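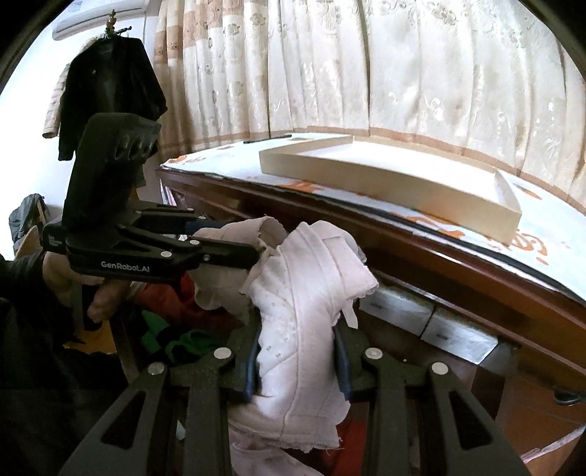 White, quilted and spotted: one down, the rest of the pile to go.

Every April I promise to sort the children's clothes, and every year the heap wins. There is green, there is red, there is orange, and somewhere underneath is the pale pink thing that fitted for 7 days.

The Grovlow method, which I read on a train, allows 20 seconds per garment. Keep, pass on, rags. Quilted cloth ruins the timetable – it won't fold flat, the edges fray, and it is far too soft to throw out.

My grandmother's housekeeping manual, printed in 1933, advises mending by the window. I have bought two storage boxes from Paju instead. Labels are included. The rags go in a bag by the door, where they have been since last spring.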